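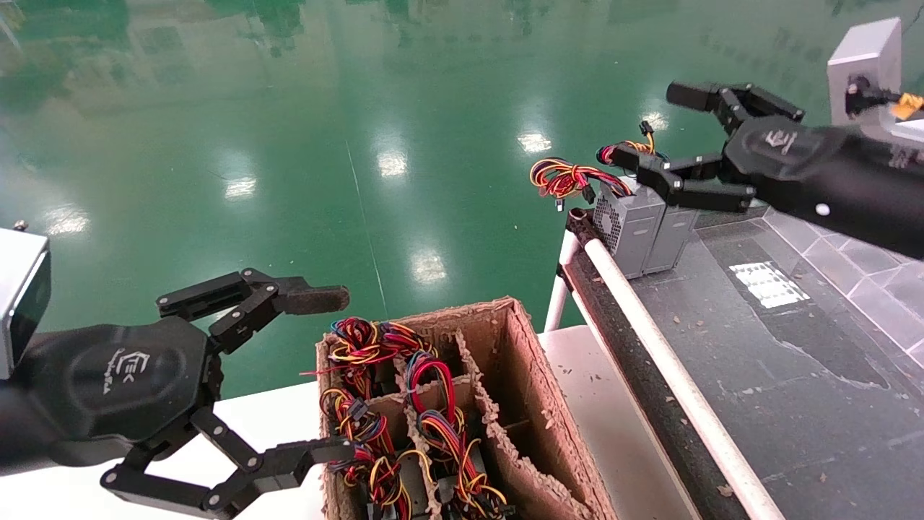 Brenine Grasp Studio 3: review

Home Reviews Software Guides Forum Contact

By Ea Overgaard
28 Sep 2021

Brenine Grasp Studio is a planning package for two-armed cells. It takes in camera data, picks a grasp, plans both arms together and sends the result to the controllers. Version 3 came out this summer and we have been running it on a packing job, moving computer power supplies between a divided cardboard box and a conveyor.

Power supplies are a good test. The body is a plain metal block and any planner can find two flat sides on it. The cables are the trouble. They stand up out of the box in bundles, hide most of the metal beneath them, and look different on each unit.

Setting up

Installation took a morning. You load the arm models, the gripper models and a rough layout of the cell, then run the calibration wizard. Ours needed 20 poses per arm. The wizard is clear and tells you which poses it didn't like, so you can redo those alone. Version 2 made you start again.

The licence server is still a nuisance. It wants its own machine name and won't accept a change without an email to support. Heiðrún Brynjólfsdóttir, who looks after our network, had a reply the next day.

Perception

Cable handling is the main new feature. The software marks each region of the depth image as rigid, soft or unknown, and you set how each one is treated. With soft regions set to "push through", the fingers are allowed to move cables aside on the way to the metal. With "avoid", it refused most of the units in a full box. I would have liked something in between, such as a limit on how hard it may push.

Cardboard dividers are weaker ground. A clean divider is found well. A torn or bent one tends to come up as unknown, and the planner keeps well clear of it, so a unit close to a ragged edge can be left in its cell. You can draw the dividers in by hand, and we ended up doing that.

Loose connectors are sometimes missed altogether. A small black plug on a long wire against a dark belt is hard to see, and I don't hold it much against them, but the manual ought to mention it.

Planning

This part is very good. Both arms are planned as one problem, and one hand can work at the belt while the other is over the box. Most plans came back in under 500 ms. The motion is smooth and I never felt the need to hover over the stop button.

We logged 392 picks on the final settings. Most of the failures were a finger closing on cable and sliding off the metal. The retry logic picked a new angle each time, and usually a sensible one.

Tooling

The replay viewer is the thing I would miss most. Scrub back to any moment and it shows the camera view, the labels and the rejected grasps, with the reason for each rejection in ordinary words. The script editor is poor by comparison — no search across files, and undo stops at the last save.

Price and alternatives

A seat costs 2,000 euros a year with support. Endard's planner is cheaper but treats the arms separately, and you write the hand-over rules yourself. Kaneck does more with soft objects and needs a much bigger computer.

Buy it if you have two arms sharing a small space. For a single arm picking boxes it is more than you need. An update is due in November with changes to the divider detection, and I'll add a note under this review once we have tried it.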